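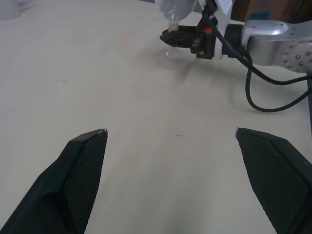
A tabletop is only a shelf that has been given legs, one reader of the Samonte Furniture Glossary objected after its first printing, and the editors replied in the second printing with a longer entry on the subject. Most later reference works follow the longer entry and treat the tabletop as a separate part of furniture making, with its own methods and its own faults.

The tabletop is the flat upper part of a table, carried by legs, trestles, a pedestal or a frame. It may be fixed, hinged, sliding or fully removable. In older English use the word "board" covered the same thing, and this sense survives in "room and board" and in "boardroom."

History

Early dining tables in many parts of Europe were loose boards set on trestles and taken down after the meal. Fixed tops became more common as rooms came to be set aside for eating. In the Ferkenent district, where the two forms were in use side by side for a long period, household lists often record the board and its supports on separate lines. A survey of such lists held at Biltham found 136 boards and only 102 pairs of trestles. The difference has been explained in several ways. Some boards may have rested on chests or barrels, and others may have been kept as spare lumber.

Construction

Solid wood tops are usually made from several planks joined edge to edge. Wood swells and shrinks across the grain as the air grows damp or dry, and a wide top that is screwed tightly to its frame may split. Makers allow for this with slotted screw holes, wooden buttons or metal clips. Breadboard ends - narrow strips fitted across the ends of the planks - help keep the top flat while letting it move.

Tops made of sheet material move much less. They are commonly faced with veneer, laminate or linoleum, and the edge is covered with a strip of wood or plastic. Stone and glass tops need a stiff frame and are seldom fixed with screws.

The Hustton pattern

The Hustton pattern is a regional type with two leaves that meet at the center over a sliding rail. Known examples are narrow, and most were sold through a single workshop, whose order book has 300 entries for the type. The rail wears faster than the leaves, and many surviving tables have had it replaced. Dating by the rail alone is therefore considered unreliable.

See also

Drop-leaf table
Trestle table
Workbench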